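The Great Flatware Switch

October 5, 2022

I have wanted to write this post for months, and now that we're fully settled in with the new forks I finally can. Yes, it's a whole post about forks! And spoons, and the three butter knives I refuse to give up.

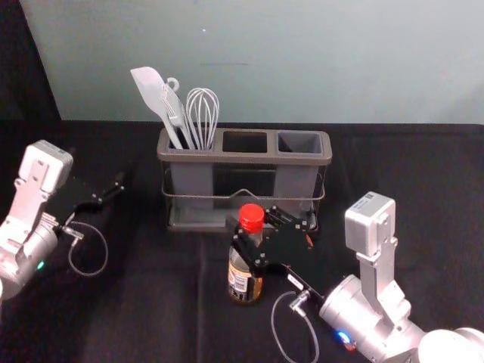 How I got here

For most of my adult life I ate with whatever was in the drawer. There were pieces from my grandmother's house, pieces from college, a very nice soup spoon I'm fairly sure came home from a potluck in somebody else's casserole dish, and one fork with a bent tine that everyone in the house avoided without ever discussing it. I never minded. I cook a lot, I love setting a table, and somehow it had never crossed my mind that the thing you put in your mouth 20 times a meal might be worth a little thought.

Then last November we rented a cabin outside Drornley for a long weekend, and the kitchen there had the most wonderful old stainless set. Heavy, plain, a bit scratched up from years of use. I ate a bowl of oatmeal with one of those spoons and I was gone. I turned it over to look for a maker's name and it was worn completely smooth, so that was a dead end, but I came home on a mission.

What I learned about weight

I had always assumed heavier was better. It isn't that simple! What you feel in your hand is mostly balance, and a fork with all its weight in the handle wants to tip off the edge of the plate and take your peas with it. The cabin forks balanced right about where my finger sat. I started testing this everywhere – restaurants, my sister's house, the break room at work – by resting a fork across one finger and seeing where it settled. I do recommend it, though you will get looks.

The other thing is the edges. Cheaper forks are often stamped out of a flat sheet and the insides of the tines don't get much polishing, so they feel a tiny bit rough on your lip. Run your thumbnail down between the tines in the store. Once you've noticed it you can't stop noticing it.

The numbers on the back

You'll see 18/10, 18/8 and 18/0. The first number is the percentage of chromium and the second is nickel. More nickel gives you a warmer shine and better resistance to rust spots. The 18/0 sets are usually cheaper and a magnet will stick to them, which is a handy check at a flea market if you carry a little fridge magnet in your pocket (I do now). I don't think 18/0 is a bad choice at all, particularly if you dry things right after washing.

The hunt

I gave myself a budget and blew right past it, then came back down again. I looked at new sets at Desten, where they very kindly let me open boxes and hold things, and I nearly bought one called Fuvow that had gorgeous long teaspoons. The knives killed it for me. They were so thick in the handle that I felt like I was holding a paint scraper.

In the end it was secondhand all the way. There's a shop two towns over called Ríos that keeps loose flatware in big bins by the register, and I went back there 17 times over the winter and spring. I know how that sounds. But it was so much fun! You dig, you find two dinner forks in a pattern you like, you go home and wait, and three weeks later there are four more under the ice cream scoops. My whole set, serving pieces included, came to $227, and I've loved every bit of the chase.

Living with it

We use it for everything, toast included. I wash the good pieces along with the rest, no special treatment, except that I keep them away from lemon juice and I don't leave them soaking overnight in salty water. For the gray film that builds up, a paste of baking soda and water on a soft cloth does the job in a couple of minutes. Rinse well and dry with a real towel.

The old mismatched stuff mostly went to my niece for her first apartment. I kept the butter knives, and the potluck spoon, in case its owner ever comes asking. I'm still short 2 iced tea spoons in my pattern, the kind with the plain rounded end and a single line down the handle, so if you run across any, please write to me.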